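Good Habits Around the Robot Cells - A Spring Gallery from the Nevden Workshop

Friday, March 25, 2022

We have been meaning to put a page like this together ever since we moved the small robot cells into the Cestberg building last September, and what finally pushed us into it was the new edition of our shop rules. The old rules ran to 46 separate points, and if you have ever tried to read 46 points of anything while standing up in safety shoes, you will know that most people get as far as the first page and then go and ask a colleague. So over the winter we sat down with a lot of coffee and boiled the whole thing down to nine rules, printed on one sheet, which now hangs beside every cell at eye level.

This gallery goes along with that sheet. It is meant for new starters, for the visiting groups who come through from Baloch, and for anyone at home who wonders what we do all day. The cells are the small kind, with arms that pick up light parts and put them down again, and the work looks gentle enough that it is easy to get casual around it. We would like everybody to stay fond of the robots and a little bit formal with them at the same time!

Before we get going, a word on how to read the page. The rules are not in order of importance, and we have left out the purely electrical ones, which belong to the maintenance binder and make for dull reading unless you happen to be the person holding the meter. What is left is mostly about hands and eyes and the habit of looking before you start. If something reads differently here from the sheet on the wall, go by the sheet on the wall.

Know your tool before you know your program. Each arm has a card that says which gripper is fitted, what it may carry and when it was last checked. Read the card first, then look at the gripper itself and make sure the two agree. We have had a card that said one thing and a gripper that was quite another, and the half hour we lost sorting that out was a half hour well spent compared with the alternative.

The wrist camera gets the same treatment. Wipe the lens with the soft cloth from the drawer (the one marked for lenses, please, and never the one that has been near the oil), then bring up the live view and look at it properly for a few seconds before you load anything. Ask yourself whether you can see the features the program is going to rely on. Edges, holes and raised shapes should stand out from the surface around them, and the light should be soft enough that a shadow does not get mistaken for a corner.
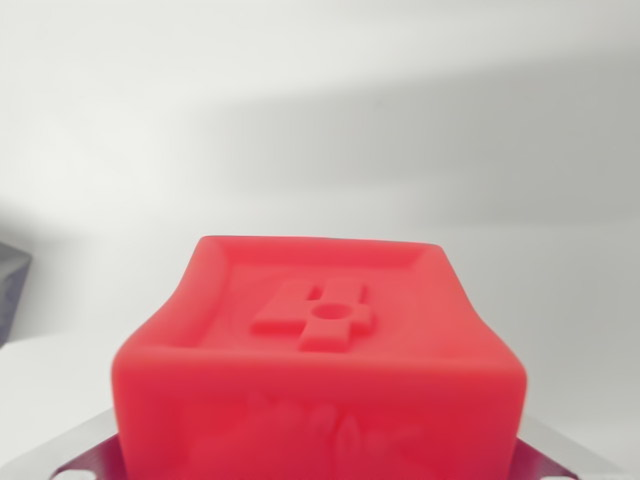
Soft light has made a bigger difference to us than any setting in the software. We used to run with a hard lamp on a bracket, and glossy parts would throw a bright streak right where we wanted to find an outline. Now the rule is simple: check the view with the room lights as they will be during the run, and if somebody opens the blinds halfway through the morning, check it again. A plain background helps too, so we ask that coats, lunch bags and last week's cardboard stay well away from the cell.

It also pays to choose one feature as your reference and stick with it. A small round hole is a nice thing to aim for, and so is any molded shape that looks different from one end to the other, since it tells you which way around the part is sitting. Raised lettering is a poor choice. It goes blurry the moment the distance changes, and a program that depends on it will work beautifully on Monday and then sulk for the rest of the week. Write down which feature you picked, in the cell log, in words that someone else could follow.

On to colors, which people always ask us about on tours. We like test parts in strong, cheerful colors for setup work, and there is a practical side to it besides brightening up the shop. A saturated part against a pale wall is easy for the camera and easy for the person standing next to it, and when something ends up where it should not be, you spot it right away. What we do ask is that you put the test parts back in the tray with the tray's own label on it, so that none of them wander off into a customer's box.

Slow first, always. Every new or changed program has its first four runs at reduced speed, with one person at the stop button and doing nothing else. I know it feels like a long time to stand there. Bring your patience and leave your phone in your pocket. If all four runs go cleanly, sign the log and step the speed up in stages. If one of them does not, the count goes back to the beginning, even when you are quite sure you know what the trouble was - especially then, I would say.

Hands out means hands out. The arm has to be stopped and in its hold state before anyone reaches in, and a pause between two moves does not count as stopped. A robot waiting for its next instruction looks exactly like a robot that has finished for the day. We borrowed a good habit from our friends at Brillero, where they say "in" out loud before reaching into a cell and "out" when they are clear again. It felt silly for a week, and now we catch ourselves doing it at the refrigerator.

Soft parts deserve a softer grip. Anything that gives a little when you squeeze it should be run at the lowest force that holds it safely, and the force goes on the card with your initials. Check the part by hand afterward and run a thumb along the rim and the corners. A part that has been pressed out of shape may not sit the same way next time, so if you are in any doubt put it aside in the gray bin and take a fresh one.

Keep the worktable clear. The only things allowed within reach of the arm are the things the job calls for. Pens, rulers and coffee cups have all been collected from places they should not have been, and we now keep a shelf by the door for exactly that sort of thing. Please use it. It has hooks underneath for badges and lanyards too, which should come off before you work near a moving arm.

Write it down while you still remember it. The log is the least exciting part of our day and the part that has rescued us most often. A good entry gives the tool, the part, the speed, the light and anything that struck you as a little odd. You do not need full sentences and you certainly do not need good handwriting, though we would be grateful for handwriting that can be read by someone other than yourself.

And leave the cell the way you would like to find it. Park the arm in its home position, empty the gripper, put the cloth back in its drawer and flip the sign on the post to show that the cell is free. It takes a couple of minutes, and the early shift will think kindly of you.

Printed copies of the rule sheet are in the rack next to the Cestberg entrance, in regular and large type. If your group is coming over from Baloch this spring, please read it before the tour so we can spend more of our time together at the cells. Suggestions for the next edition can go in the box under the rack, and they really do get read, usually over lunch.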